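12 shares · 3 comments

3.2 Gathering the demonstrations

We wanted the examples to come from people who had never steered an arm before, and this turned out to be the most enjoyable decision of the whole project. Over October, 11 operators at our Avholm lab recorded 3000 demonstrations between them, working in short sittings with a rest after each. Every operator had the same ten-minute introduction from Keerthana Kurian and was then left to find a style. Some crept towards each object and paused above it. Others swept in from the side at a speed that alarmed us at first, and their recordings proved just as useful in training (see Section 5).

Each demonstration begins with a written instruction drawn from a list of 134, such as "put the banana on the plate" or "move the cup next to the pot". The operator reads it aloud, carries it out, and presses a pedal to close the recording. Failed attempts were kept and labelled. We are very glad of this now! A fumbled grasp followed by a calm second try is one of the richest things a learner can be given, and the earlier Tovcombe set, which kept successes only, has none of them.

Between recordings the objects were laid out afresh. Our first plan used printed layouts, but Senthil Poduval noticed that operators had begun to remember them and were reaching before they had finished reading. We dropped the printed sheets and let whoever was resting set the table as they pleased, with one rule: anything named in the instruction had to be within reach of the arm. 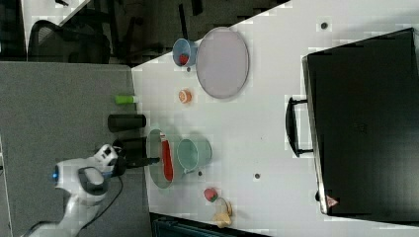 Figure 4. The arm over the edge of the table during collection, with dishes, food items and other objects laid out.

The learner, which we call Sastry, sees a fresh arrangement at almost every start, and we think much of its steadiness comes from this. Free placement also gave us spacing we would never have drawn by hand. In Figure 4 the long red object lies along the oval dish with the pot standing close beside it, so a gripper coming in from the pot's side has little room, while the strawberry and banana sit together further down the table. Crowded corners and open stretches turn up in one layout, and the operator has to deal with both.

Ásdís Ladefoged and Nana Nutsugah then checked the recordings against their instructions, and 96 were sent back to be relabelled. None were thrown away.

Share this article · 7 likes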